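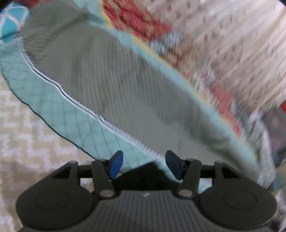
February, late in the evening

Today I finally did the bedroom. I have been writing "do the bedroom" in this diary since before the holidays, and I was tired of reading it. I started after my second coffee and I finished when it was dark outside, with one long break for lunch and one for the telephone.

The bed was the worst. For many weeks I used it as a table. Every time I took something from the dryer I put it on the bed, and at night I pushed everything to the side by the wall and slept on what was left. My mother would be ashamed of me. At home in Mokora we made the bed before breakfast, and if we forgot, she called us back from the gate, in front of the other children. I remember walking back over the yard with my school bag on and my face burning.

I decided to go slowly and take one thing at a time. First came the soft small things, the covers and pouches. I have a weakness for these. I buy them at the market in Millden because they are cheap and pretty, and then they lie around with nothing inside. I made a rule that every one must get a job or leave the house. One will hold my sewing things. One will hold the letters from my aunt. Two are going to Elsie Tautahi downstairs, who makes bags for the school sale and is glad to have any fabric with a good zipper.

Then I worked on the layers. It is strange how many layers one person can have on a bed. I took hold of one edge and pulled, and three other things came with it. I found my blue scarf, which I blamed the bus for. I found a sock that I had already mourned, and its brother was thrown away last month, so now I have the opposite problem.

I also found the receipt from the Devari shop, folded very small. I paid 86 dollars for the winter blanket. In my memory it was much less. I sat down and looked at this number for a while. It is a good blanket, it is heavy and it does not lose hair like the old one, but I could have bought shoes.
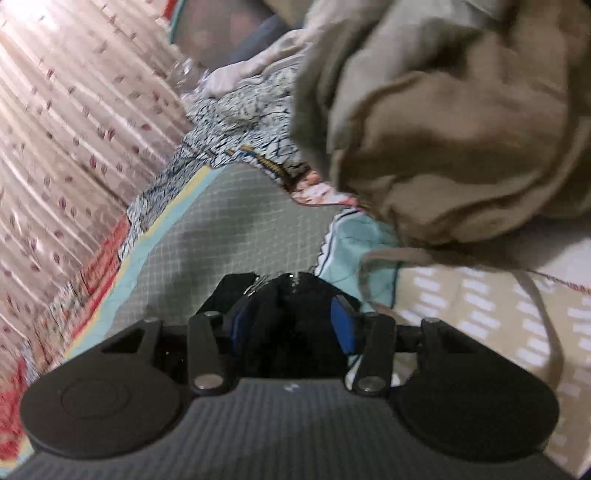

The gray sheet with the white grid I decided to keep. I was not sure in the morning. It is not the softest one I have, but I like the small squares, they remind me of my arithmetic notebooks, and when I can't sleep I follow one line with my finger until it ends. A sheet with flowers does not help me in this way. I only think about the flowers.

Folding is still difficult for me. Elsie showed me once how to do the kind with elastic corners. You put your hands inside two corners, like in gloves, and you turn one over the other, and then she did something very fast and it was a perfect square. I did the same today, step by step, and I got a kind of cabbage. I tried again with the sheet on the floor and it became a flatter cabbage. I put it at the bottom of the pile where its shape is not important.

For lunch I had soup and the end of the bread. I ate standing up in the kitchen and I listened to the radio. A man was explaining how to grow tomatoes on a balcony. I wrote down the name of the variety and then lost the paper, probably in the bed.

My sister called at 5 and we talked for 33 minutes (the telephone tells me this when I hang up, I don't know why I need to know it). She is again not happy with her job at Pruitt. They moved her desk near the door and she is cold all day. I told her to bring a blanket, and I offered one of mine, and she laughed because she thought I was joking. I was completely serious. I have a bag of things for her now, and I will post it if it does not cost more than the things are worth.

While we were talking I continued with one hand. This was not so clever. I moved a pile from one end of the bed to the other end, and after the call I did not know anymore what was for keeping and what was for giving, so I had to look at everything a second time. The dark clothes are the hardest to sort. In the evening light they all look the same, and I must open each one to learn what it is.

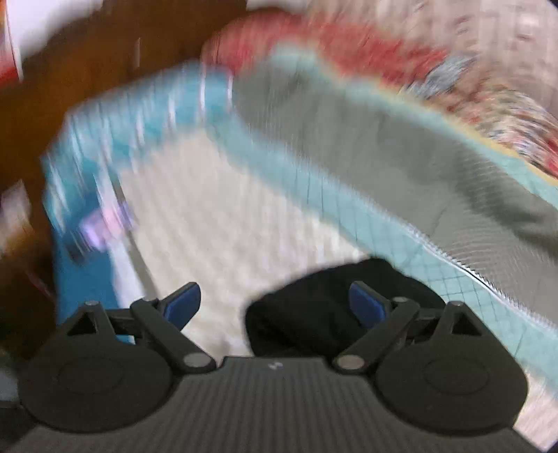

Still one black thing to fold.

I want to write down what I decided, so that I do not change my mind tomorrow. The winter blanket stays on the bed until April. The old one goes to the closet, on the high shelf, for guests. The pillowcases without a partner go to Elsie. The towels that are too thin become cleaning cloths, and I will cut them before I can feel sorry for them. Anything I did not miss this winter goes in the bag by the door, except the green dress, which I also did not miss, but I want to keep it.

There was a moment in the afternoon when I was a bit sad. I was holding the yellow pillowcase from our first apartment, the one with the mark from the iron. I remember that iron very well. We had no board and I used the kitchen table with a towel on it, and the neighbor came up to ask about the smell. It was over ten years ago, and I could still hear her knocking. I put the pillowcase back in the drawer. It did not get a job, but it can stay.

Now I am writing at the little desk and my back hurts in the low part. I have drunk my tea. The bag by the door is full and I tied it with a double knot so I will not go looking inside. I must ask Elsie if she is home in the morning, and I must buy vacuum bags, bread, and something for the moths. Also light bulbs, because the one in the hall is making a noise again.

I changed into my clean pajamas, the striped ones, and I will go to bed early and read two or three pages of the library book. It has to be back soon and I am still in the chapter with the wedding.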